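Giving up on fresh flowers, mostly

I stopped buying cut flowers every week in December, after adding up what I had spent on them over the year. The total was 247 dollars, and that left out the two bunches I bought for other people. I wasn't shocked by it, but I could remember very few of the flowers.

My habit came from my first apartment in Sullau, where the market was downstairs and a bunch of carnations cost less than lunch. Birutė Koppel had the stall nearest my door and wrapped everything in newspaper. Carnations last if you cut the stems and change the water. I got close to three weeks out of some of them. Then I moved to Kurkden, where the choice is the supermarket or a proper florist, and I went with the supermarket. Those tulips open in a day in a heated room and drop everything on the table two days later.

So I have been working out what I want from flowers in the house. Mainly I want something tall on the shelf by the window and some color in the hallway, where there is no daylight at all. A houseplant won't live in the hallway. I tried a fern and then an ivy. The ivy held on until spring.

Dried flowers were the first thing I tried. Statice is the easiest. It looks nearly the same dry as it does fresh, and you can hang it upside down in a closet and forget it. Hydrangeas are harder. I left mine standing in a little water and let it run out, which worked for the late ones and turned the early ones brown. Dried grasses shed. I would not put them anywhere near a rug.

The other thing is artificial ones, which I was snobbish about for years. My aunt kept a basket of dusty silk roses on top of the television and I suppose that stuck. The ones sold now vary a lot. Check the stems first, before the petals. If you can bend a stem and it stays bent, the bunch can be made to look all right. Take it apart, bend each one a different way, and cut a few of them shorter – you will need wire cutters, and kitchen scissors will be ruined. A vase you can't see through helps too.

For dust I use a hair dryer on cool every month or so. Yufang Qiu puts hers in a bag with salt and shakes it. I tried that once and was finding salt in the hallway for a week.

I still buy fresh ones now and then. Peonies when they come in, and sweet peas if anyone has them, because nothing dried or artificial smells like that. The vase by the window has statice in it for now. I may move it when the sun gets stronger, as the purple fades.
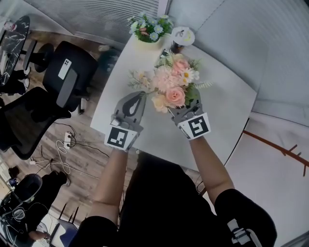

Artificial flowers, held together in a bunch over a white table.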